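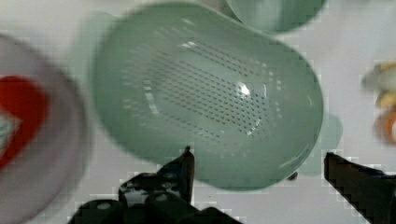 Gumesdale's kitchen swap is back in December, and I went along to the setting-up to see what's on offer this time. If you missed the last one, it works like this: you bring the bowls, plates and odds and ends you never use, you take home something you will, and any leftovers go to the Doucet community kitchen on the other side of town. I'd only popped in for ten minutes (famous last words!) and I was still there when they were locking up. I blame the green colander. Mine at home is a battered metal thing that tips over the second you pour pasta into it, and this one is a lovely soft sage colour, big and oval, with its little holes running in neat slanting rows across the bottom. I have wanted one like it for ages.

Gwendolyn Alcantara is running things again and tells me 48 households have signed up already, which is a big jump on last year. She's put the swap into two sessions so we aren't all elbowing each other over the mugs. Mornings are for dropping off, afternoons for choosing, and you get one token for each thing you bring in. Chipped china is a no, and so are knives. Everything else gets a wipe down and goes out on a white table so you can see the colours properly.
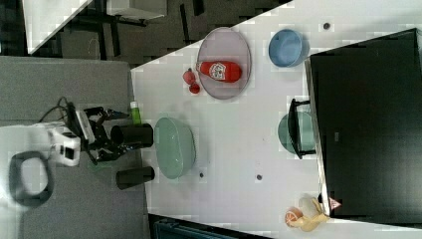
And it's the colours that got me this year. I'm used to swaps being a sea of brown casserole dishes, and I came in braced for more of the same, but it's all pale greens and pinks and a really pretty light blue bowl that I'd have had in my bag if I'd had a token on me. Octavio Leiva, who was helping with the labels, reckons people are clearing out whole sets now and going for plain white. More fool them, I say! I grew up with plates that didn't match and I still don't own two the same.

There's a play corner planned as well, with a pretend shop for the little ones while the grown-ups rummage. Esperanza Thibodeaux is looking after that and would love any toy food you can spare, as long as it's clean and too big to swallow. My two are well past that stage, so there's a carrier bag of plastic veg in our loft that will be heading her way, if I can get to it past the Christmas tree.

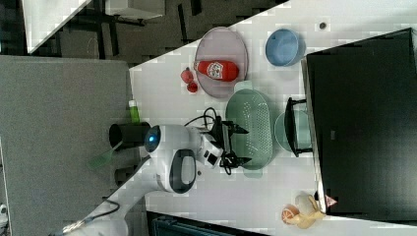
Ketchup on a plate, a blue bowl and the green colander at the Gumesdale swap table.

The swap is in the Urnari Rooms, up the ramp and through the double doors. Entry is free, though there'll be a bucket for Doucet, who are trying to raise £3000 for a new cooker and are getting close. Tea is on from ten in the morning and Jalen Okafor is baking, so come hungry. He did a ginger loaf last time that had gone before I'd got my coat off, and I'm not making that mistake again.

If you can lend a hand with carrying, or you've got a folding table to spare, leave your name with Gwendolyn at the front desk. Bring your own bags and some newspaper for wrapping. And if you see me hovering near the colander, please just let me have it.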